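Search the archive
Search terms Go

Subject: Re: [stullora-users] Index rebuild slow after the July update

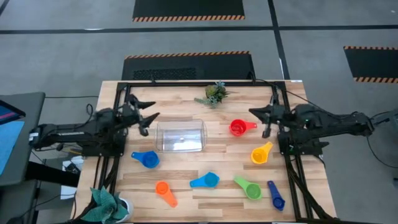 Hilkka Juntunen wrote on August 18, 2019:

> After the July update a full index rebuild on our Carnus
> archive takes nearly 2 hours. It used to finish during my
> coffee. The log shows long gaps between batches but no
> errors. Batch size is set to 200, as the manual suggests.
> Is there a setting I have missed, or should I go back to
> the old version?
>
> Hilkka

Hilkka,

Don't go back yet. The old version can't read the new index header, so you would have to rebuild from nothing in any case.

The gaps are the flush to disk. Before July, Stullora wrote the index once at the end of a run. It now writes after every batch, so that a crash part way through loses one batch and no more. With a batch size of 200 you are paying for a great many flushes. The manual page was written for the old behaviour and has not been changed.

Try this in the local settings file:

batch_size = 2000
flush_wait = 0

Memory use will go up. On our Kirkegaard machine it stayed well inside the limit, but our records are short. If yours carry full text, start at 1000 and watch the figures before going higher.

Two other points. Check that the temporary directory is on a local disk. If it sits on a network share, each flush crosses the network twice, and no batch size will cure that. Also check whether the spelling table is being rebuilt at the same time. The update turns this on without asking — look for "respell" in the log. It can be run separately with the -s switch, and only needs doing when the word list changes.

Juker's patch for the sort step is a different matter. It helps with searches by date and does nothing for rebuild times, whatever the earlier thread said.

If it is still slow after that, please post the first part of the log with timings switched on, and say which file system you are using.

Hywel Griffiths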